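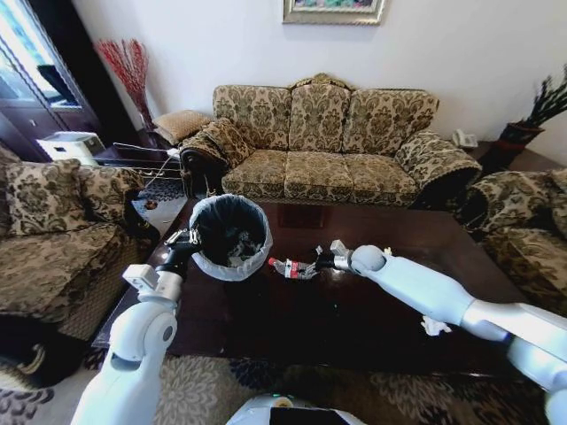

Ustel robotics club gets table-clearing task into the April round

Student robot entry goes up against 10 other teams Saturday

The robotics club at Ustel Technical College is through to the regional round of the Trunivach household robot contest, and the work has moved out of the lab and into a living room. A real one. Sofa, armchairs, rug, shiny coffee table, the lot.

The task set by the contest sounds easy enough. Trash gets left on a coffee table. The robot has to pick it up, put it in a small bin and leave anything that isn't trash where it is. Two arms allowed, both can be used at once. Time limit is three minutes a run, and knocking the bin over ends the run right there.

Ustel's plan is to bring the bin to the trash. One arm grips the rim and holds the bin up near the table, the other arm does the picking. Most teams in the first round parked the bin on the floor and carried each piece over to it, one by one. That is safer but slow, and several teams ran out of clock with stuff still on the table.

Holding the bin has its own problems. The gripper has to close on the rim and the bag together, so the bag needs to be folded over flat before the run starts. In the club's early tries the bag slid down inside and everything after that landed in the wrong place. The students now spend more time on the fold than on anything else in set up. There is a checklist taped to the laptop and the fold is the top line. 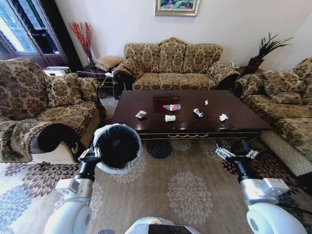
Bin up by the corner of the coffee table, with a bottle, cups, a wrapper and tissue still to be picked up.

The table is the other headache. The top is dark and glossy and it throws the window light straight back. Lab tables are matte gray, so the club's software had never met a reflection before it got here. First afternoon, it kept reaching for bright patches on the wood. The vision group has been collecting new pictures with the curtains open, closed and halfway, at different times of the day, and retraining overnight. Club members say the false grabs are down a lot, though late afternoon sun is still bad.

Then the trash itself. Bottles go fine. Paper cups are okay if they are lying on their side, less so once they've been crushed. Tissues are the worst, they fold up under the fingers and come away in bits. Tiny scraps of paper get missed more than anything. Under Trunivach rules a scrap counts the same as a bottle, so the club can't just skip them.

The club has logged 221 practice runs since the term began. Of those, 52 were clean, meaning every piece in the bin and nothing else touched. Nearly all of the clean ones came in the last couple weeks, which has people in a good mood. The rest ended in a dropped tissue, a slipped bag or the clock.

Two hand setups are being compared, a plain gripper and a hand with more fingers. The plain one is quick and easy to fix. The fingered hand does better on soft things but takes longer to plan each grasp. Teams must declare their hardware by noon the day before, and as of this writing the club was still split on it. Expect the arguement to run right up to the deadline.

Money and parts: the college covers travel. Lawal, the machine shop down the road from campus, let students in after hours to cut replacement mounts. Everything else comes out of club dues and a bake sale that did better than planned.

Around a third of the members are first years, and for most of them this is the first time working on a robot away from a bench. Their job so far has been resetting the table between runs. Same pieces, new spots, every time, and a written note of where each one went. Dull work but the notes have been usefull. One of them showed the robot was doing far better on the left side of the table than on the right, which led to a camera angle being changed and a good jump in the score.

The regional round is Saturday at Dustska Hall, doors at 9 a.m., first runs at 10. Free to get in. Each team gets three scored runs on a room they haven't seen before, with furniture picked by the organizers. Top two go on to the final. Visitors can watch from the gallery but are asked not to use flash during runs.

Practice sessions continue every evening this week. Students who want to join the club for next term can sign up at the desk outside the main lab, no programming experience needed. The club is also looking for clean empty bottles and paper cups, drop them in the box by the lab door.

Results will be posted here Saturday night.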